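About us - Wotent Cell Care

We set up, look after and mend robot picking cells. Small ones mostly. One arm, one bin, one gripper, a table.

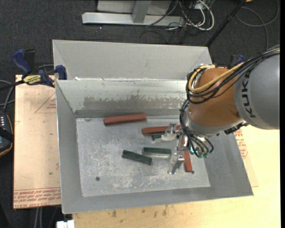
Started in a rented unit with one bench and a kettle. Still got the kettle. Siwan Probert set the firm up after years of being the person who got rung when a line stopped, and she still takes the early calls herself, from 7am. There are 9 of us now. Four go out to sites, the rest are on the bench or on the phone.

What we do, in short

Setting up. Bin fixed down, arm put where it can reach all four corners, cables dressed, air checked, then picking trials. We use plain coloured blocks for trials before we go anywhere near your real parts. Blocks don't cost anything if you squash one. A trial run is 40 picks from a jumbled start, and we write down every miss and where in the bin it happend. Corners are the worst. Parts lying flat against a sloping side, second worst.

Looking after. A visit every few months, depends how hard the cell is worked. Fingers first: are they straight, do they close square, any play in the bracket. Then hoses and cables round the wrist, which is where most of our call-outs come from. A loop that's too short pulls at full reach. Too long and it catches the rim on the way in. We run the arm by hand, slowly, to the far corner and back, and watch the loop the whole way. Dull job. Worth doing.

Then clamps and bolts. If the bin has shifted, even by a little, every pick is out by the same amount and people blame the camera. Check the bin before you touch the settings. Please.

Mending. Bent fingers, leaking air fittings, tired cables, grippers that have met the bottom of the bin at speed. We straighten what can be straightened and make new brackets for what can't. Spares for the common stuff live in the van.

A word on our own cell

We keep a KUKA arm at the workshop for trying things out before they go to customers. Bin picking, red blocks and green blocks, clamps on the bench so we can move the lot about in five minutes. It gets knocked about a bit. New finger shapes go on there first, and so do new starters. At last count it had done 3,552 logged picks since the October rebuild, with the misses logged too (ask and we'll send you the sheet).

The Drostau finger set came out of that. So did the Amadi bracket, after two versions we don't talk about. Horkis is our check sheet, used on every visit. One page, both sides, you keep a copy.

Who we work for

Packers, small foundries, a joinery firm, two colleges. Most have one cell and no robot person on staff, just somebody on shift who's good with machines. We train that somebody. Half a day, at your cell, hands on. They learn to swap fingers, reset the bin, find an air leak and know when to stop and ring us.

What we don't do

Welding cells. Anything that needs a crane. Sales - we don't sell arms and take no commision from people who do.

Getting hold of us

Phone is quickest. Have the following ready: what the arm was doing when it stopped, what's on the screen, and whether anybody has moved the bin. Photos help, take one of the wrist and one of the whole cell. We aim to ring back within the hour during the day. Out of hours it goes to whoever has the van.

Visitors welcome at the workshop, ring first, parking is round the back by the blue door.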